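**From the mobile team: moving our old screens to size classes**

Since the last newsletter, many of you asked when the Tullo app will finally look right on a tablet. The short answer is August. The long answer is below, and I hope it will be useful also for people who work on other apps at Tivenlow.

When Tullo was started, all the screens were drawn for one phone in portrait. Later the landscape was added, and for this somebody wrote a helper with the name LayoutSwitch. It reads the width of the window and chooses between two sets of numbers. It worked well for a few years. Then came split view, and the window could suddenly have a width which was in neither of the two sets. The helper then takes the portrait numbers and the list of orders becomes a thin column with a lot of gray on the right side. Our customers at Ketilsson have reported this more than once.

We counted the places where a number is written directly in the layout code. There were 453. Of these, 202 were in the order list and the order detail, so we began there.

The new rule is simple to say: a view may ask for its size class, but it may not ask for the width in points. In a compact width we show one column, in a regular width we show two. Everything inside a column is placed with stack views, and the spacing comes from one file, Spacing.swift. The smallest step in this file is 4 points. If you need a value that is not there, please talk to me before you add it, we had already two different "medium" margins in the first week.
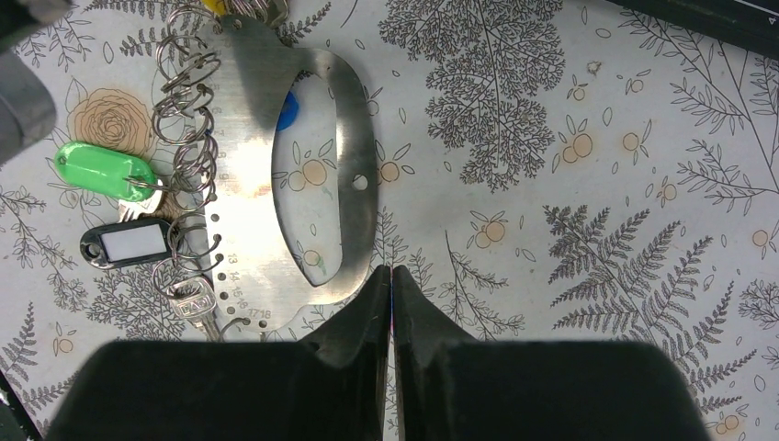
The part that took more time than I planned was the text. With the bigger text sizes from the system settings, our buttons in the order detail did not grow, because their height was fixed. We removed the fixed heights and gave the buttons a minimum height instead. After that the bottom bar jumped when the keyboard opened. The reason was a constraint to the bottom of the view which should have been to the safe area. If you see a similar jump in your own screens, look there first.

What is done by now: order list, order detail, search. The settings screen is in review. The calendar is not started, and I would like to leave it for last, as it draws its own grid and Rakorlow will maybe replace it with their component anyway. We wait for their answer.

A few practical things if you have an open branch:

- Please rebase before you touch anything in the Orders folder. The storyboard was split into smaller ones and a merge by hand is very unpleasant.
- LayoutSwitch is marked as deprecated. You will get a warning, the build will still pass.
- Snapshot tests now run in 10 configurations, so they are slower than before. On your own machine you can run only the compact ones with the scheme "Snapshots Small".

I am still looking for one person who can test with right-to-left languages. I have tried it with the pseudo-language in Xcode and the arrows in the search screen point in the wrong direction, but I am not sure if I have found all of them. Write to me in the mobile channel if you have an hour for this.

Hertta Hyvönen, 5/25/18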